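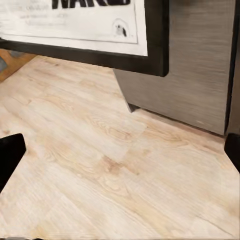 替补球员在赛前热身结束以后，身体准备状态能够维持多久？

赛前热身带来的准备状态在开球后的前两个时段内即明显回落，此后若无补充性活动，至下半场中段时已接近未热身水平。

4 替补球员等待期活动的记录与分析

4.1 研究对象与比赛样本

本节数据来自Sturkach地区业余足球联赛的一个完整赛季。该联赛由地区足球协会主办，采用双循环赛制，冬歇期后于2月恢复比赛。研究组与联赛竞赛部门签订书面协议后，共对30场正式比赛进行了现场记录，比赛时长均按常规90分钟计，伤停补时单独登记，不计入主要分析。杯赛及因天气原因中断后重赛的场次未纳入样本。

参与记录的替补球员为41名，均为场上位置球员。替补守门员的等待期活动与其他位置差异较大，且在样本所涉比赛中极少登场，故予以排除。所有球员在赛季开始前签署知情同意书，并可在任何一场比赛前撤回当场数据。整个赛季内有两名球员中途转会离开联赛，其离队前的数据予以保留。

各俱乐部在替补席管理上的做法并不统一。部分球队配有专职体能教练，由其安排替补球员的边线活动；另一些球队由助理教练兼管，活动多凭球员自行决定。两类球队在样本中的分布取决于抽到的赛程，研究组未作人为平衡。这一点在4.5中另作讨论。

4.2 记录方法

每场比赛选取主队六名替补球员作为观察对象。上下半场各划分为八个等长时段，每名球员每一时段形成一条记录，内容包括活动类型、持续时间及平均心率。按此方式，全部样本共得2,880条时段记录。球员登场后，其所在时段及后续时段改记为“在场”，不参与等待期活动的汇总，但仍保留于数据库中，以便核对登场时间。

活动类型分为静坐、站立、慢跑与动态拉伸、有球活动、短距离加速跑五类。同一时段内出现多种活动的，以持续时间最长者为主类，其余记入附注。分类规则由Nele Bauerfeind与Imad Saab共同拟定，并在赛季首月的预记录中作过一次修订：原方案将慢跑与拉伸分列，但在边线空间狭窄的球场，球员往往交替进行两种活动，两名记录员对主类的判断多有分歧，因此合并。修订前的预记录未进入正式样本。

心率数据由胸带式设备采集，设备由Hernetti公司提供租用，该公司未参与研究设计与数据分析。信号缺失超过时段一半时长者，该时段心率按缺失处理，活动类型仍以人工记录为准。人工记录由两名记录员在替补席对侧独立完成，赛后逐条核对。意见不一致的条目交由Imke Reinholz裁定，裁定时不告知其球员姓名及该场比分。
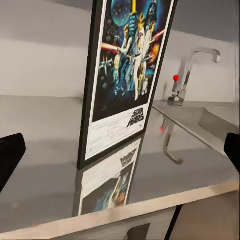

核对工作一般在比赛次日完成。为避免记录员因熟悉某一球队而形成预判，研究组规定同一名记录员不得连续两场负责同一主队。赛季后段因人员调配困难，这一规定曾有一次未能执行，相关场次的记录由第三人重新核验，未发现系统性偏差。

登场后的表现以两项指标衡量：一是登场后首个完整时段内的高强度跑动次数，二是同一时段内由教练组填写的主观准备度评分。后者采用五级量表，由主教练或助理教练在赛后填写，填写人全赛季保持一致。量表系由Palesa Le Roux在既有教练访谈提纲的基础上编制，其措辞经三家俱乐部试用后定稿。

4.3 等待期活动的总体分布

静坐是等待期内最主要的活动类型，在上半场尤为突出。多数球员在开球后即返回替补席，直至上半场临近结束才有起身活动。下半场开始后，慢跑与动态拉伸的比重上升，在第三、第四时段达到较高水平，与各队通常安排首次换人的时间相吻合。有球活动几乎全部集中于中场休息，加速跑则多见于登场前的最后一个时段。

上述分布与图1所示的模型预期大体一致（图1见第2节）。该图将等待期描述为准备状态由高至低、再因登场前活动而部分恢复的过程，本样本的心率曲线也呈现出相近的走向。两者的差异主要出现在中场休息：模型假定全部替补球员均在此期间进行有球活动，而在实际比赛中，部分球队要求替补球员随队进入更衣室听取布置，返回场地时距下半场开球已不足以完成一次完整的补充热身。

球队之间的差别较球员个人之间的差别更为明显。配有体能教练的球队，其替补球员在上半场第五时段前后普遍有一次集体起身活动；未配备体能教练的球队，则以看到教练示意为起身的主要信号。后一类球队中，球员的活动时间往往与场上局势相关，比分落后时起身较早，比分领先时则延后。研究组在记录中还注意到，年轻球员较少主动离开替补席，访谈中有球员表示，未经教练点名而自行热身，容易被理解为催促换人。

天气对活动分布亦有影响。2月恢复比赛后的若干场次气温较低，球员虽加穿外套，心率回落仍快于秋季场次。同一时期内，站立的比例有所上升，而慢跑的比例未见相应增加。由此推断，低温条件下球员倾向于通过站立和小幅走动取暖，这类活动对维持准备状态的作用有限。

4.4 登场前活动与登场后表现

将球员按登场前两个时段的主要活动类型分组后可见，曾进行慢跑、拉伸并辅以加速跑的球员，登场后首个完整时段内的高强度跑动次数高于仅作静坐或站立者。主观准备度评分的方向与此一致，但组间差距较小。研究组认为，教练评分同时反映战术执行与位置感，不宜单纯视为体能准备的指标。

因场上球员受伤而产生的紧急换人需单独看待。此类情形下，替补球员的准备时间由伤情处置的长短决定，登场前往往仅有数次短距离跑动。将紧急换人剔除后，前述组间差异有所缩小，但方向未变。这说明一部分差异来自换人情境本身，在解释结果时应加以区分。

登场时间亦为重要的混杂因素。较晚登场的球员面对的是体能已经下降的对手，其高强度跑动次数可能因此偏高，也可能因球队收缩防守而偏低。分析中以登场所在时段作为分层变量，层内比较的结果与总体结果方向相同，仅最后两个时段因登场球员的可用完整时段过少而无法得出稳定估计。

值得注意的是，单纯增加活动时间并未带来相应的收益。若干球员在下半场开始后持续慢跑，直至终场前才登场，其首个时段表现与仅在登场前作短时加速跑的球员相近。持续慢跑者在访谈中多提到注意力难以集中于场上，对于换人后需承担的盯防对象也较为模糊。据此，本研究倾向于将间隔性的短时活动作为优先选项，其具体间隔仍待后续试验确定。

4.5 局限

本研究为观察性研究，球员未被随机分配至不同的活动方案，组间差异不能直接作因果解释。配有体能教练的球队通常训练条件较好，其替补球员的基础体能亦可能较高。研究组曾尝试以赛季前体能测试成绩加以校正，但有一家俱乐部采用的测试方案与其他俱乐部不同，成绩无法换算，校正分析因此只能作为补充材料列出。

记录仅覆盖主队。客队替补球员在旅途之后参赛，其赛前热身时间受抵达时间影响较大，活动模式可能与主队不同。此外，各球场可供热身的区域差异悬殊，部分球场仅允许在角旗附近活动，部分球场则在球门后设有独立的草坪。场地条件在数据库中有登记，但类别过多，每类场次过少，未能纳入模型。

记录员在场本身也可能改变球员行为。赛季初有教练反映，球员知道正在被记录，起身次数多于平日。为此，研究组将赛季前段与后段的记录作了比较，前段的起身活动确实略多，这一差别在赛季中期以后消失。正式分析保留了全部场次，剔除前段场次后的结果见附录二。

规则方面，联赛竞赛规程对同时在边线热身的人数设有上限，由第四官员或助理裁判执行，各场执行尺度不一。凡因裁判员要求而中止的热身均在附注中标明，未另行归类。

4.6 对联赛管理的建议

依据上述结果，研究组向联赛竞赛部门提出若干建议。其一，在赛前联席会议上明确各球场的热身区域，并将其标示于场地示意图，供客队提前了解。其二，对中场休息后替补球员返回场地的时间作出统一规定，使其在下半场开球前有条件完成补充热身。其三，在教练员继续教育课程中增加等待期管理的内容，课程材料可采用本研究的活动分类表。

分类表及记录员手册由Svenja Pfeiffer整理，已随数据说明一并提交。竞赛部门于2018年11月7日复函，同意在下一赛季选取部分球场试行第一项建议；第二项建议涉及转播与裁判工作安排，尚待裁判委员会答复。试行期间的记录将沿用4.2所述方法，并增加对客队替补球员的观察。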